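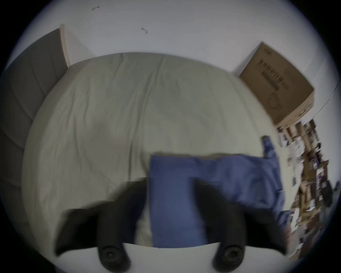 April, bench notebook, dye room side

Picking up where the last entry stopped, which was me being annoyed at the indigo vat. It's in a better mood and so am I. The bronze skin was back on top when I took the lid off at 8:15, the liquid underneath had gone from murky blue to that pond yellow-green, and it smelled right (bad, but right). I'd fed it fructose and a pinch of lime last night and then left it alone, which for me takes real effort.

Vat temperature first thing was low because I forgot the blanket wrap again. Brought it up slowly with the bucket heater, stirred in one direction, dragged the bubbles back to the middle and let it settle until after coffee. Skimmed the flower off into the old yogurt tub. It goes back in at the end of the day, so please don't rinse that tub if you find it by the sink!

What I wanted to sort out today was the question of short dips against long ones on the Hattar cotton. The last batch came out gorgeous on the day and then crocked all over everything. I had blue on the door handle, blue on the kettle, blue inside my collar. My theory then was not enough scouring. My theory now is that I was being greedy and leaving the cloth in a strong vat for ages to get the color in one go, so it just sat on the surface.

So, the setup. I cut swatches from the same length of Hattar, all scoured together in the big pot with soda ash and the plain Lendetti soap. The scour water came off the color of weak tea, even though that cloth is sold as ready to dye. I don't believe "ready to dye" on any label anymore. Rinsed until clear, left them wetted out overnight in a covered pan.

Set A: one long dip, 13 minutes, straight out to air.
Set B: 3 dips, short, with a full airing between each.
Set C: 6 dips, shorter still, in the weaker vat, airing between.

I did A first while the vat was fresh, which I realize is a bit unfair to B, and if I do this again I'll go the other way around. Notes as I went:

A came up bright green and turned within a minute or so of hitting the air. Strong color, a bit blotchy where the cloth had folded on itself against the side of the vat. I kept it under the surface the whole time but I wasn't moving it enough, and you can see a paler crease running across two of the swatches.

B was nicer to do. I like the rhythm of it, in, squeeze under the surface, out, hang, go do something else. I don't like that "go do something else" turned into answering the door and one of them getting a very generous airing. Marked that one with a double knot in the corner thread. Color after the last dip was close to A, maybe a hair lighter.

C looked hopeless for the first couple of rounds, like a shirt that's been washed with a pair of jeans. Then it started building and by the end it had this even, deep, slightly soft blue that I really love. It took most of the afternoon though, and my back knows it.

Rinsing: all three sets in separate bowls of cold water, then a splash of white vinegar in the second rinse, then hot soapy. I wanted to see how much came off in the soap, and wow, A just kept going. I changed the bowl again and again and it was still giving up color when I quit. B cleared reasonably fast. C was nearly clear on the second bowl.

Rub test once everything was dry enough, using white cotton scraps wrapped around a cork. Same number of strokes each, same pressure as far as I can manage that by hand. A left a really obvious smear. B left a light one. C left a ghost you have to tilt toward the window to see. Scraps are stapled on the facing page with the letters next to them. The one marked A2 has a fingerprint on it and that's me, ignore it.

I should do a damp rub test too. Didn't have the patience today.

Side business, before I forget. The Grakent scale is drifting again. I weighed the same packet of hydrated lime a few times in a row and got a different answer each time, and not by a little. It behaves better if it's been switched on for a while and if it isn't sitting next to the heater, so I've moved it to the shelf by the jars. If you use it, let it warm up and tare it twice. I don't want to buy a new one this spring if I can help it.

Also the Hovent indigo is down to 166 grams, including what's stuck in the bottom of the bag. That's enough to keep both vats going through the small scarves but it won't stretch to the table runners. I'd like to order before the runners get started. The last bag took forever to show up and I ended up making everything a sad sky blue to save powder.

Things I'm less sure about:

The weak vat in C might be doing as much of the work as the number of dips. I changed two things at once, I know, I know. Next round should be many dips in the strong vat and many dips in the weak vat, nothing else different.

pH strips are old. They read a touch above 10 in both vats but the strips have been living in a drawer with the top off, so take that with a grain of salt. Open a new tube before trusting any of it.

No clue whether the vinegar rinse does anything for the color or if I just like doing it. The cloth does feel softer. Could leave it out of one swatch per set and compare.

End of day: put the flower back, stirred both vats, added a little lime to the strong one because it was looking bluish around the edge. Blanket wrap ON this time. Lids down, bricks on the lids.

For tomorrow: damp rub test, new pH strips, scour the linen offcuts (the heavier ones, the thin ones are promised to the shibori samples), find the good clothespins. The cheap ones are leaving rust dots on the hanging edge, and two B swatches have them already. Leave the swatches on the line until I've had a look at them in morning light, they read much greener under the bench lamp.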